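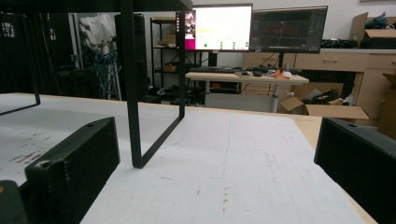
7 min read

Workplace Studies | Papers

May 18, 2022
By the Valtonen workshop group

3.2 The covered work table

Figure 1. Work table with white sheet and black metal-framed stand, desk with two monitors behind.

The second workplace in our study is a wide table in the Zasanano room. We selected it for two reasons. It is used for many kinds of small work during the same week, and its top is protected with a flat white sheet, so the traces of this work remain in view. In the first workplace, Ukov, the tops are dark and are cleaned every evening, and for this reason we could not use the same method there.

The sheet covers almost the whole top (Figure 1). A strip of pale, bare wood is left free along the far edge and on the right side, where the sheet ends in a diagonal line. The users told us that they like to have this strip – it is where they put a cup or a phone, and these things should not stand on the sheet. We did not make a rule about it, and we did not find a written rule from earlier.

The marks on the sheet are of different kinds. A faint blue line goes nearly vertically down the middle, and at its lower end it becomes a short horizontal stroke. We coded it as a drawn mark. Below it is a short column of small brown marks, which we coded as "unclear", because both coders gave a different answer and did not agree after discussion. The reddish-brown scuffs at the left side form a cluster, and we coded them as wear. Small dark marks, such as the scratch to the left of the brown column, were coded as wear only if they were found again in the next survey.

The stand at the left side is made of black metal and has a dark flat top. In the interviews it was named more often than any other object on the table. Its nearer leg is a rectangular loop of flat bar, and the bottom bar lies along the surface, so the weight of the stand is not carried on four points. Several users said that a stand with separate feet had made holes in an older sheet. We could not check this, as the older sheet was not kept.

The desk in the background belongs to the same workplace in our coding. It has a light wood top, pale gray metal legs and two monitors side by side. A user who writes at this desk must turn to reach the table, and we counted each such turn as one change of place. In the Zasanano room we recorded 154 changes of place during 26 sessions. One session contained up to 2000 seconds of work at the table, and shorter sessions were not removed from the data.

For the marks we used the Beren sheet form, which divides the surface into equal fields. Fields under the stand were left out – the users did not want it to be moved between surveys. The results for the remaining fields are given in Section 4.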